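Chapter 7
Learning to Handle Cloth from Recorded Demonstrations

7.1 Why bedding is a hard case
7.2 Recording two-arm demonstrations
7.3 Segmenting a recording
7.4 Training and testing a policy
7.5 Sources of error
Exercises

The methods in Chapters 5 and 6 assume that the object keeps its shape. Given the pose of a mug or a box, the pose of every point on it follows, and a grasp can be planned from a model. Cloth breaks this assumption. A comforter has no single pose. Its state includes every fold and every overhang, and most of that state is hidden under the top layer at any given time.

Two approaches are common. The first builds a physical model of the cloth and plans against it. The second skips the model and learns a mapping from camera views and joint positions to arm motion, using recorded demonstrations. This chapter treats the second approach. Readers who need the first should return to the simulation notes in Section 4.6.

The running case is the bed study by Ramalho and Hartono, carried out with a two-arm system and a head-level camera. The data set holds 210 demonstrations. Of these, 27 were set aside for testing and never used in training. The policy predicts 12 time steps of motion at once, executes part of that sequence, and then predicts again. Section 7.4 explains how this choice affects drift.

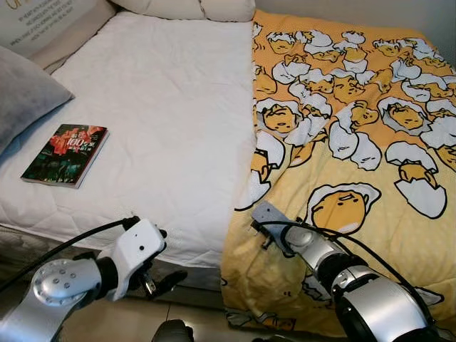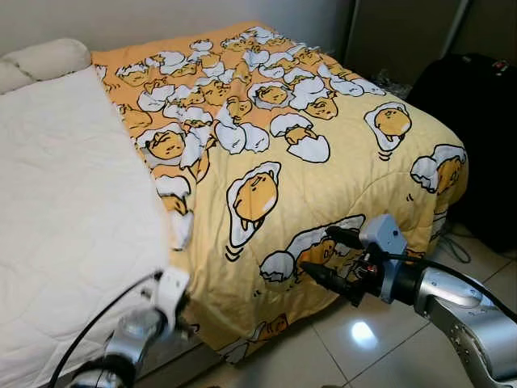
Figure 7.1 Two head-level camera views from the bed study. In both, the two arms reach toward a bed with a white quilted cover on the left and a printed yellow comforter on the right. A book lies on the white cover in the first view.

Several properties of the task recur throughout the chapter.

Boundary between layers. The line where one covering meets another is a useful visual cue, but it moves as soon as either layer is pulled. A policy that locates its grasp from this line must update its estimate during the motion.

Printed patterns. A print gives the vision encoder many features to track. Repeated figures also create false matches, so a tracker may jump from one copy of a figure to the next. Mak reports this as the most frequent tracking fault in the study.

Self-occlusion. From head level, an arm working near the front of the bed hides part of the fabric it is about to touch. The estimate of fingertip height must then come from joint positions alone.

Other objects. Items resting on a covering change how it moves and limit where the arms may travel. Demonstrations should include them if the policy will meet them later.

Notation follows Chapter 5. The state of the left arm at time t is written q_L(t), that of the right arm q_R(t), and the camera view o(t). A demonstration is an ordered list of these three quantities together with the commanded action a(t). The gripper opening is included in the action as one value per arm. No explicit variable is used for the cloth.

Section 7.2 begins with recording. Timing matters more here than in rigid-object work: a small offset between the camera and the joint log can place the fingertips on the wrong side of a fold. The calibration procedure by Simões is given in full, and Exercise 2 asks the reader to repeat it with a delayed camera stream. Familiarity with least squares (Appendix B) is assumed.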